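Kokomia 7 arrives with a gentler way of doing battery alerts

19 December 2023

Those of us who have grumbled for years about phones that wait until the very last moment to mention a flat battery will be pleased to hear that Dalero has released version 7 of Kokomia, its little battery app, and that it's a good deal kinder than the one it replaces. You can now set 2 warning levels of your own, anywhere up to 100 per cent, and the app will tell you in a small strip along the top of the screen and leave whatever you were reading well alone.

The update was first promised in August, and Dalero says the extra months went on sorting through 2,612 messages from people who had tried the early version, which is a lovely thing to hear from a small firm. A good many of them, it seems, wanted their watch and their phone to stop buzzing at the same time. 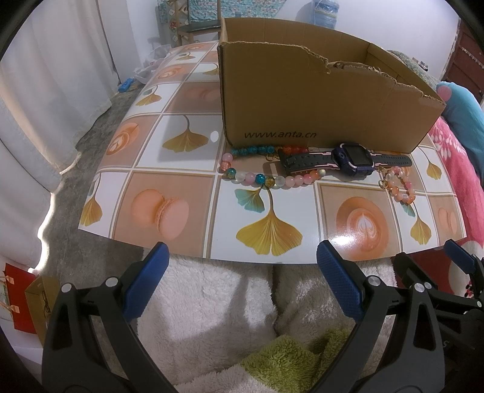 Kokomia 7 is a free update for anyone who already has the app, and the old settings should carry across by themselves, though it does no harm to jot yours down first. A tablet version is to follow in the new year.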